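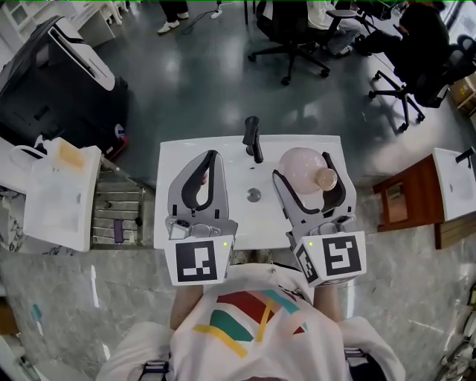
Can you make decent polenta in a rice cooker?

You can, as long as the cooker has a porridge setting and you stir it twice along the way.

I bought the Gakero Ren in May, mostly for rice, and then rice turned out to be the thing I make in it least! Cornmeal is what it does best. I put in 300 grams of coarse meal, cold water up to the second line, a good pinch of salt, and press Porridge. The first stir is at 20 minutes, the second when it beeps. No scorched bottom, no hot blobs jumping onto my wrist (anybody who cooks polenta on the stove knows those).

White rice is fine - a little soft for me, so I go slightly under the line. Brown rice takes forever and still comes out chewy in the middle. My old Miden did that better, and it cost half as much.

The lid is my main gripe. It drips down the back every time you open it, and the little cup that's supposed to catch the water holds next to nothing.

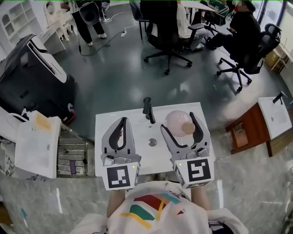 Cleaning and the extras

The inner pot wipes out easily if you soak it first. Dried cornmeal is another story - that stuff sets like glue. The steamer tray is flimsy and I've stopped using it, but the paddle is great.

I'd buy it again for the polenta alone, though I'd wait for a sale.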